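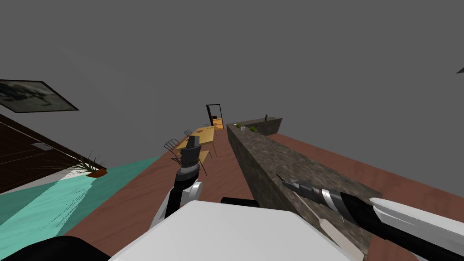

I've been living in the Prunby kitchen pack for most of October, and I'm still not bored of it. For anyone who hasn't come across it, Prunby is a set of furnished rooms for robot simulation, made by Dera, a small outfit in Gunasbridge. You load a room, drop in a robot, and drive it by hand or let your own controller have a go. I ran it with the two-armed Atanasov model that comes in the same download, and nearly all my time went on the big kitchen-diner, with its stone counter and yellow table (my favourite room by miles!).

The whole thing is a 310 MB download and it opened first time on my ageing desktop, fan howling, but it opened. My views here are all from the robot's side of things, looking out past its own arms, as that's where I spend my time when I'm steering.

## Along the counter

The counter is where I'd start if you're new to this. It's long, it's a good height for the arms, and there's a cluster of small things at the far end to aim for: a dark bottle, a little cup, and two round green things I've been calling limes. There's a pale board on the near part too, and I like bringing the right gripper in over it as a starting pose. The speckled stone is lovely, and it gives you plenty of texture to judge distance by. A plain grey worktop would have been so much harder to work over.

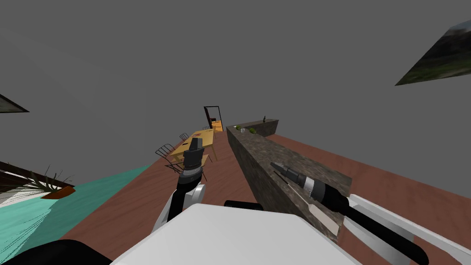 ## Arms and steering

Each arm has its own set of controls, and you can swap between them with one key or use a pair of joysticks if you've got them. I haven't, so mine was all keyboard. The first evening was pretty clumsy and I kept sending the left arm towards the dining table when I meant the right, but it does sink in. By the second week I was moving both at once without looking down at my hands, which pleased me no end.

What I really like is how the camera sits. You get the white top of the body along the bottom of the view and both arms reaching away from you, so you always know where you are in relation to the furniture. The left gripper can hide a fair bit of the table when it's raised, mind, and I got into the habit of dropping it a touch
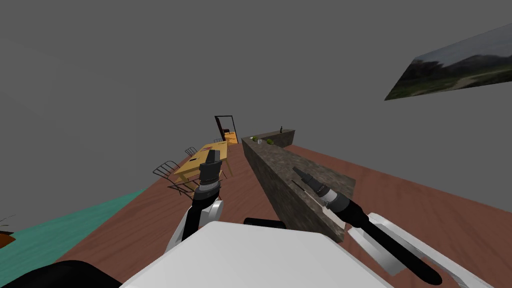 before I tried anything fiddly with the other hand. There is a setting to make the arms see-through, but I went off it quickly. I'd sooner have them solid and learn to work around them.

Resets are quick as well. I did roughly 300 short runs in the kitchen-diner, mostly just reaching for things and backing away again, and putting the room back to how it began never felt like a wait. You can save your own starting positions and give them names (mine are all named after biscuits).

## Both grippers open

The object library has 1393 items in it, and you can put any of them on any surface. I've barely scratched it! Adding a knife to the worktop makes for a good, tricky exercise: a thin flat thing on stone is a proper test of how finely you can place the fingers.
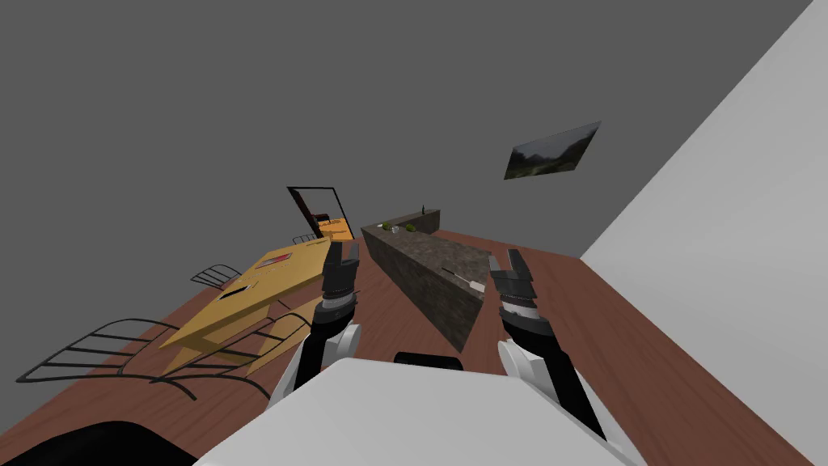

*Grippers open, the right one near the knife on the counter, with the bottle, cup and green bits at the far end.*

A few grumbles. The manual is thin on lighting, and I had to hunt through the menus to find the brightness slider. Chair legs are a pain to steer near, being so fine, and I'd love an option to swap in something chunkier. Sound is missing altogether, though Dera have it down for the next version.

I'm starting on the bedroom set next and will put up another page once I've got the hang of the wardrobe doors.

Rhydian Voyle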